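Rolon folding kit – progress report, December

Prepared by Elīna Luik for Duangjai Nakpan, Hovport Laundry Services

Where we are

The trial of the Rolon two-arm folding kit is in its second month of the four that were approved. The kit is installed, the arms are calibrated, and we have moved from single towels to short-sleeved shirts. Long sleeves and anything with buttons have not been started. Spending is within the amount agreed, with one exception noted under Costs.

Setup

Gunārs Žukauskas and Ngọc Kim did the installation. The supplier's guide allows one working day and we needed two. Most of the extra time went on leveling the table and on the network settings, which the guide covers in half a page. Chatzigeorgiou, the reseller, answered our questions by phone the same afternoon and has since sent a corrected version of that page.

The Werach control software runs on an ordinary office PC. Operators need the start screen and the stop button, and little else. Changing a fold pattern still takes someone with training, and at the moment that means Ngọc.

Shirt work

We set a target of 400 shirt attempts for this stage and reached it on the last Friday of the reporting period. Every attempt is logged with the garment type and the point where it stopped, if it stopped. The usual trouble is at the sleeves. When a sleeve ends up doubled under the body, the software often reads the outline wrong and the next fold comes out crooked. Plain, solid-colored shirts give the fewest stops.

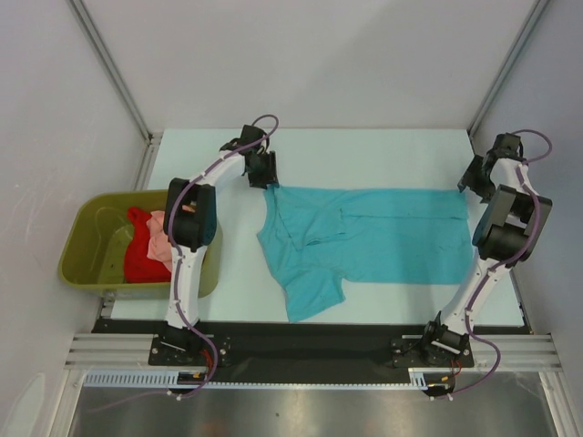 Shirt trial: both grippers at the long upper edge of a teal shirt, with more garments in the bin at left.

Loading remains a manual job. Garments go in the bin without sorting, as they would on the floor, and we intend to keep it that way so the results carry over to normal use. Algirdas Ots has asked whether the kit could work from a full-size cart. The reseller says a larger infeed is sold separately. We have not requested a price.

Costs

We bought one spare set of gripper fingertips that was not in the budget. The original set is still on the arms and shows light wear. Service visits are included until the end of the trial – after that they are charged per visit, and we should have those terms in writing before any decision to buy.

Next period

Ngọc will train 2 operators to change fold patterns. We will start long-sleeved shirts, then run the kit for 30 shifts on mixed loads with no one from the project team in the room. Gunārs will keep the stop log and send it with the next report.

Decision needed from you: whether to ask Chatzigeorgiou for a quote on the larger infeed now or wait for the mixed-load results. I would wait.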